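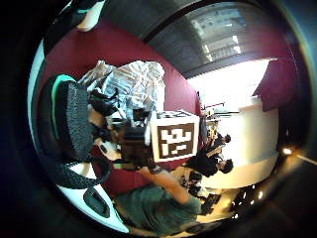 Automation at the Sarkley Returns Desk

Filed under: Work & Technology

Since September, the returns desk at Tidbridge has tested automated handling of footwear. A black sneaker with teal trim is typical of the stock, and clear plastic wrapping remains the harder material to sort. Staff still carry out much of the work by hand.

Of the 14 employees on the desk, three have moved to inspection duties. Their hours and pay are unchanged. Mizanur Khan, shift lead, has asked that training take place during paid time, and management has agreed. The next session is on Thursday.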